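Workshop Tips: Getting a Gripper Arm to Pick Up Thin Stuff

I've been playing with Sondilon on my home computer since December (yes, my workshop is mostly a desk these days!) and thin rods were driving me up the wall. Mugs and blocks, fine. Anything pencil-shaped, forget it. So I tried the trick from the Rivera write-up, which is to practice in simulation with the view from the wrist and change the lighting and the tabletop every single run.

I did 452 practice grabs with one plain table, then the same number with the tables and lights shuffled. With the plain table it missed all the time as soon as I switched to a dark background. After the shuffled batch I got 18 good grabs in a row, and I did a little dance in my chair.

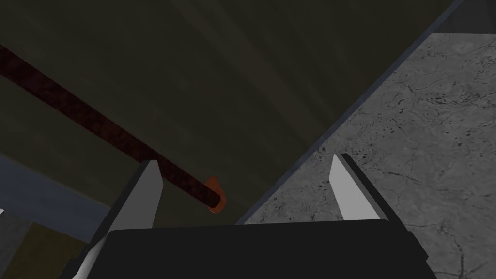
My other tip is to slow down the last bit of the approach. I had the fingers closing way too early, so now I make the arm wait 3 ticks before it squeezes. Open the fingers wide first, too. Thin things don't need the room, but your aim does!

Save your settings before you fiddle with them. I lost a whole evening's worth in Stomunix by hitting reset (the button sits right next to save, grr). And if your computer is old like mine, keep each batch to up to 2000 runs and let the fan have a rest in between.

Next I want to try spoons.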